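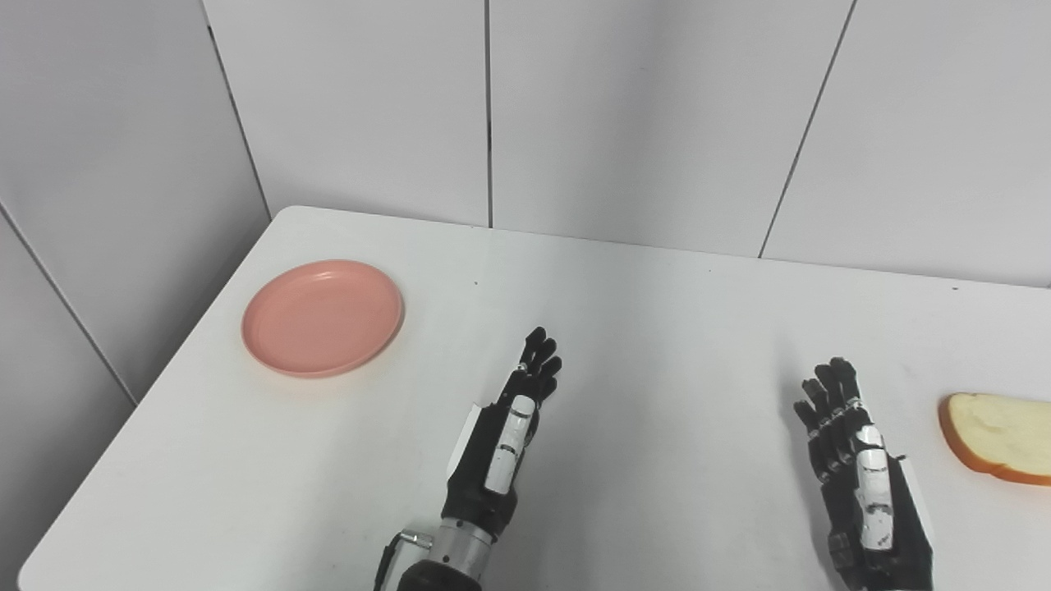

Opening, take it slowly, let people find their seats

Good morning, everybody, and thank you for coming out so early. I was asked to talk for a little while about breakfast, and when I told my family that I meant to spend most of it on one slice of bread and one plate, they were very kind about it and changed the subject. But I think there's plenty in it, so bear with me!

Start with the plate. At the Serstead kitchen we went back and forth on plates for most of a winter. We had white ones first, lovely things, and on our white tables people with poor eyesight kept setting their toast down half on and half off the edge. So we changed to pink. A good warm salmon pink, with a bit of a rim all the way around, and you can find it from across the room. (Pause here, ask who has white plates on a white table at home. There are always a few hands.)

The rim matters more than I expected. A flat plate is fine for cake, but a slice of bread slides on it when you spread anything, and a little raised edge gives it something to come up against.

Next part, on setting out

When we set a place at Serstead we put down the plate and the bread and then we stop. I know how tempting it is to bring out the jam and the butter and the nice napkins all at once. Leave them on the cart. Our morning group at Erer Hall seats up to 9 people, and the mornings that go well are the ones where the table is nearly bare to begin with. 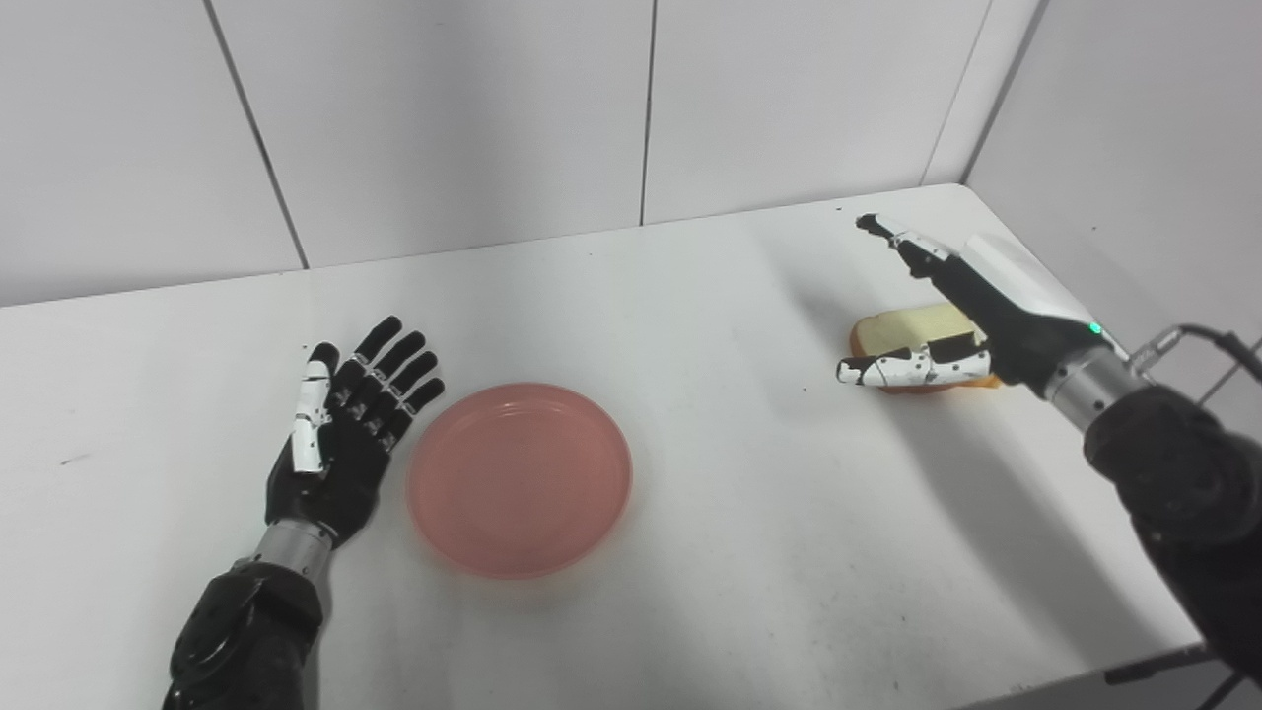 Now, picking up a slice of soft bread from a flat table is a fiddly job, and I'd like you all to try it today with your weaker hand. Pinch it from the top and it tears. What works for most of our people is to bring the thumb along the near crust, fingers over the back, and lift from the crust, where the bread is strongest. Keep the plate close by. The shorter the trip, the better, and a hand resting near the plate helps keep it from skating off.

(Hand out the bread now, two slices each, and don't rush them. Somebody always eats theirs, so bring a third bag.)

If you can, buy a loaf with a proper golden crust. We tried the crustless kind in September and it folded up like a wet handkerchief every time.
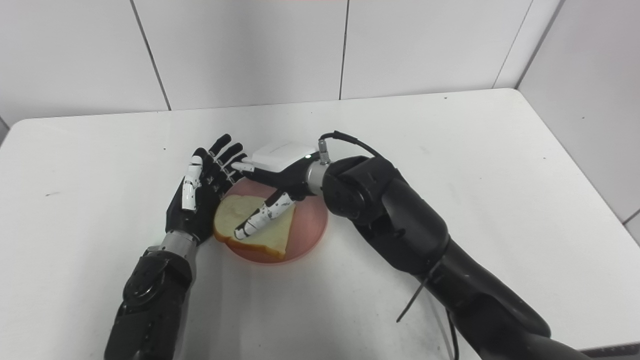
Once the bread is on the plate, give it a moment in the middle before anything goes on top. A fingertip on the slice will steady it while the other hand gets ready. My grandmother buttered toast that way all her life, one finger down, and she would have laughed at me for putting it in a talk.

The Niazi handout has the seating plan and the shopping list, and the Nalier one covers cups, which I won't get to this morning. Both are on the side table by the coats. Questions now, and please keep your plates for the second half, when we do butter.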